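Home News Budget Desk Back Issues Subscribe

Last updated: December 30, 2023

The two-handed line item

Every August the equipment requests come in, and every August the first draft of the budget looks as though we had recently struck oil. By the end of the year it looks like us again. The humanoid bench is the one large request that made it all the way through, slightly bruised, and several of you have asked what it will cost and why it needs so many lines on the spreadsheet.

The short version is that the arms are the easy part. You pick a pair, you get a quote, you go for a walk, you come back and sign. Gretovent quoted for the arms and Flosine for the hands, and both quotes were clear and only a page or two long. It's the stuff underneath and behind and next to the arms that multiplies. By the time we had listed it all, the Hemmin bench (that's the project name, and no, we can't change it now, it's on the purchase orders) had 107 lines.

A lot of those lines are fixtures. If you want two hands to practice picking up pegs and cylinders and putting them somewhere, the somewhere has to be made, and then made again when the first one is a hair too tight. We asked for 12 board sets. Finance asked whether one wouldn't do. We explained about wear, and about small blue pegs and floors, and they let us have the 12, in the tone of people who will bring it up later.

Then there's finger maintenance. A plain two-jaw gripper is a modest thing to keep running. A hand with several fingers has a great many joints, and each joint is an opportunity to spend money. We've set aside $3,000 for hand repairs in the first half of the year, and if we come in under that I'll bring donuts. I haven't priced the donuts.

Cables got their own heading this time. Last year they were filed under "misc," and misc ended the year in terrible shape.

Anyone who hasn't been by the bench and would like to see what kind of work we're budgeting for:
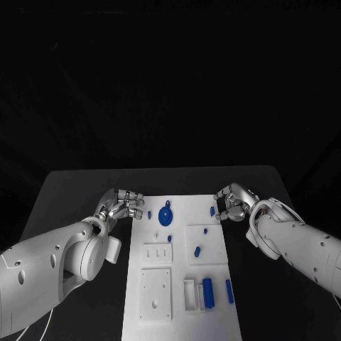
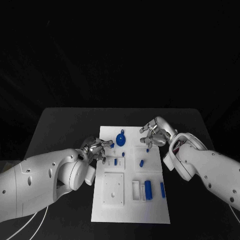 Same kind of board each time, white fixtures and blue parts, one arm on either side. 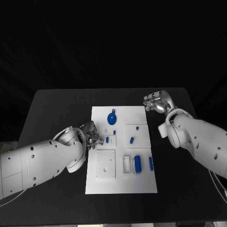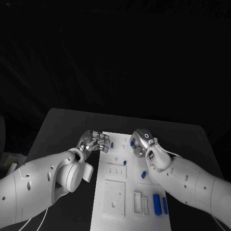 Back to the money. The open question for next year is whether to buy a second bench or spend the same amount on keeping the first one busy. The Fava proposal argues for the second bench, with bulk pricing on the arms and a delivery slot in spring. It's a good proposal and nicely typeset. It also assumes we have a place to put the thing, and on that point the floor plan is less optimistic.

My own vote, for what it's worth (one vote, same as yours), is to hold off until we know how many hours the first bench can do in a normal week. The planning sheet says 70. That figure was entered before anyone had put in a line for setup time, resets, or the person who has to set the parts back out on the board, and I'd like to see a couple of months of actual logs before we double it. If the logs say 70, I'll happily sign for bench two and eat my spreadsheet.

A few smaller things while I have you:

Spare board parts now get ordered once a quarter. Please don't order your own pegs. We had two separate peg orders in the fall, in two sizes, and only one of them fit anything.

Service contracts for the arms and the hands renew on different dates — we asked to line them up and were told this would be possible for a fee. The fee is now a line item.

If you're putting in a request for the next round, include shipping, include installation, and include whatever it's going to stand on. The number of machines that have been requested on the assumption that they hover is higher than you'd think.

Request forms are in the usual folder. The old form still opens and still lets you fill in all four pages, but it doesn't go anywhere when you press submit, so use the new one.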